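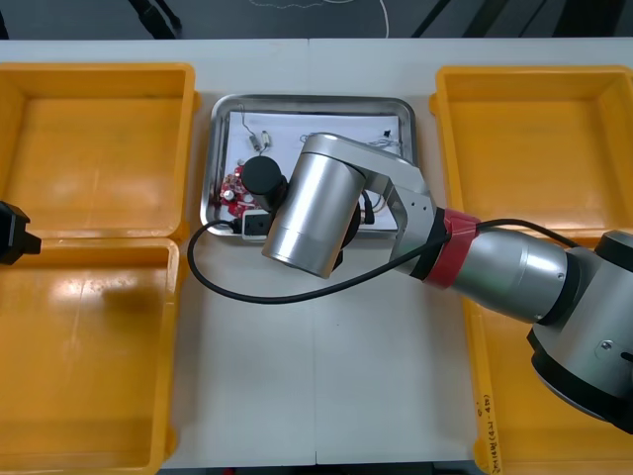
White table, July. Yellow bins left and right, steel tray in the center.

**Clay shrinkage, casting body vs. throwing body**

Start 08:40. Continuing from the June pages. Question is still whether the Udden throwing body can replace the Flultosetti for the tile order, or whether the molds have to be recut.

148 bars pressed in total, both bodies. Same plaster mold for all of them, scribed with the 100 mm line while leather hard. Antonina pressed the Udden bars and I pressed the Flultosetti, so there is an operator difference mixed into the body difference. Should have split each batch between us. Noted for next time.

Water content going in was not matched. Udden came straight from the bag. Flultosetti was reclaimed from the pug mill and felt softer. No moisture sample was taken before pressing, so the wet-to-dry numbers for the two bodies can't be compared directly. Dry-to-fired is fine.

**Drying**

Bars on slatted racks, turned once in the morning and once before closing. Bars on the top shelf dried faster and curled toward the face. Joaquim suggested newspaper over the top shelf, which slowed it down. Curl was still visible on the first ones but not measured. A bar with curl reads short on the caliper, because the jaws measure the chord. Marked those with a C in pencil and left them out of the averages.

Two bars cracked through at the scribe line, both Udden. Scribe was too deep. Reground the point on the scribe and the rest were fine.

**Firing**

Kiln is the small Aebischer front loader. Bisque first, then the bars went back in for glaze temperature with no glaze on them. Witness cones on the middle and bottom shelves. The bottom cone was softer than the middle cone in both firings, same as in the spring, so the lower element is probably still running ahead of the upper one. Mwende will check the element resistances with the kiln cold and write them on the card inside the panel door.

Spacing on the shelf was tighter than I like. Bars touching at the corners did not stick.

**Results, 100 mm scribed line**

| | Udden | Flultosetti |
|---|---|---|
| After drying | 94.6 | 93.8 |
| After bisque | 94.1 | 93.4 |
| After glaze temp | 88.2 | 88.9 |

All in mm, averages, C bars excluded.

Dry to fully fired:

- Udden: 94.6 to 88.2, 6.8 percent
- Flultosetti: 93.8 to 88.9, 5.2 percent

Total from the wet line is 11.8 and 11.1 percent. Those look close enough to swap, but the Flultosetti went in wetter and should have shrunk more on drying for that reason alone. At equal moisture I expect the gap to open up. Do not quote the total figures to the customer.

Middle shelf vs. bottom shelf: the bottom bars are shorter for both bodies, more so for Udden. It is still tightening at that temperature, so it will be less forgiving of an uneven kiln. For tile this matters more than the average does. A tile that is uniformly small can be handled in the grout line. A batch with mixed sizes has to be sorted.

**Absorption**

Boiled fired bars from each body, left them soaking overnight, wiped and weighed. Scale drifted during the Flultosetti set. The zero was off when I checked it afterward, and I don't know at which bar it moved. Whole set to be repeated. Udden weights are good and are on the loose sheet clipped to the back cover.

Bohdana asked whether the wipe is done with a damp or a dry cloth. I have been using damp. Vsevolod used dry in the June tests. His numbers are lower than mine would be for the same bars and should not be put in the same column.

**Warp**

Laid fired bars face down on the granite plate and tried feeler gauges at the center. Flultosetti flat apart from the C bars. Udden has a slight bow on several that were straight when dry, all from the bottom shelf.

**To do**

- Repeat Flultosetti absorption, zero the scale between bars
- Press a new short set with moisture samples, both bodies, one operator
- Rotate shelf positions between firings
- Element resistances (Mwende)
- Hold off on recutting the tile molds
- Order more small cones, box is nearly empty

16:15. Kiln left cooling with the vent closed. Peephole plug is chipped, use the spare.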